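Wikden desk, 16 months on

I paid $131 for the Wikden in August, flat-packed, and put it together in one evening. The top is 900 mm wide, enough for a laptop and a lamp. Two of the cam locks needed a second go. The drawer runs smoothly and the legs haven't loosened.
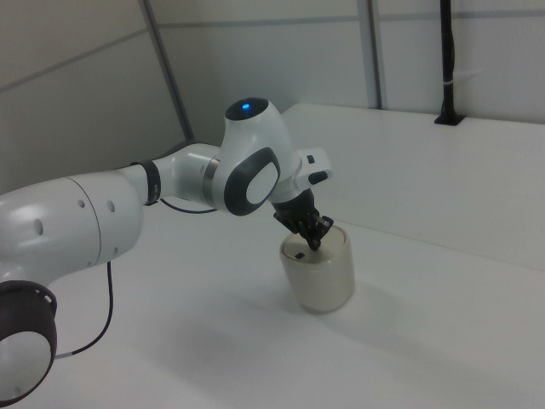 Cleaning is where I'd mark it down. The grey finish I chose shows every crumb and coffee ring. A plain white tabletop like the one in the photo would have been my pick, but Kestero only stocked grey. Four stars, less if you eat at your desk.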